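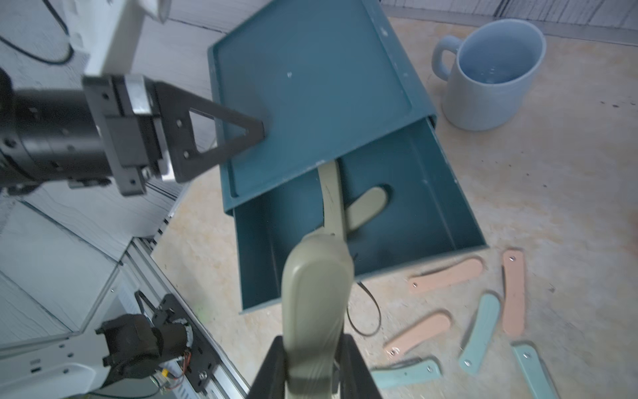 Primen Waist-Mounted Tow Line

The Primen is a quick-release tow system for sea kayakers, intended for leaders, instructors and experienced paddlers who may be called upon to assist another boat on open water. It is worn at the waist over a buoyancy aid and is ready for use as supplied. The Primen replaces the earlier Gindness tow line, which remains supported for spare parts only.

Construction

The floating line is held in a mesh-bottomed bag that drains freely and opens wide enough to be repacked with gloved hands. The line runs through a short shock-absorbing section before it reaches the clip, so that the pull on both boats stays even in a following sea. A small float keeps the clip at the surface if it is dropped during attachment.

The belt is made of 2 in. webbing and closes with a release buckle fitted with a large toggle ball. The ball can be found by touch and pulled with either hand. Belt length is adjusted at one side only – the free end should be trimmed or tucked away after fitting so that it cannot be mistaken for the release.

Specifications

Line length: 60 ft.
Belt width: 2 in.
Clip: stainless steel, wide gate, no notch
Bag: mesh base, hook-and-loop closure
Colors: yellow, orange
Warranty: 3 years from date of purchase

Fitting and Use

The belt is to be worn above all other straps and must not pass beneath the shoulder harness, a hydration hose or a radio lanyard. The bag may sit at the small of the back or slightly to one side. Before launching, the wearer should pull the release once on shore, confirm that the whole unit falls away, and refit it.

For short contact tows, such as moving a paddler clear of rocks or a jetty, the line can be shortened by means of a daisy chain and secured to the ring on the bag. The full length is better suited to longer passages with swell behind the group. The clip is attached to the deck line or bow toggle of the assisted boat, with the gate facing down. Tow lines should be used only by paddlers who have practiced with them under supervision.
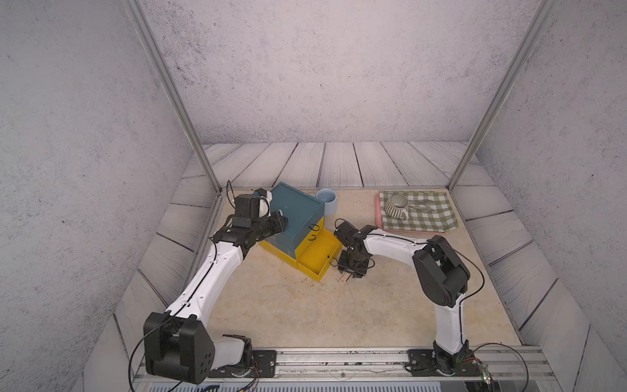
Teal storage box on the table.

Care and Storage

Rinse the line, bag and buckle in fresh water after every trip and hang them loose until dry. Repack by feeding the line into the bag in small lengths, beginning at the belt end. It should not be coiled. Sand in the buckle is the most common cause of a stiff release, and can be cleared with a soft brush and warm water. Do not apply oil or silicone to any part of the unit.

The line should be inspected at the start of each season. Glazed, flattened or fuzzy sections indicate wear, and a replacement line can be ordered without returning the bag and belt.

Spare Parts and Service

Replacement lines, clips, floats and toggle balls are held in stock. Stitching repairs to the belt are carried out in our workshop under the direction of Marijke Coppens. Units must be clean and fully dry on arrival. Repairs received before the end of March are normally returned in time for the spring season.

Clubs and outdoor centers wishing to order for a group should write to Teguh Setiawan, who can also supply the printed fitting sheet in quantity.

Product information revised 2/14/24.

© Ulen Paddle Equipment | Contact us | Terms of sale | Back to top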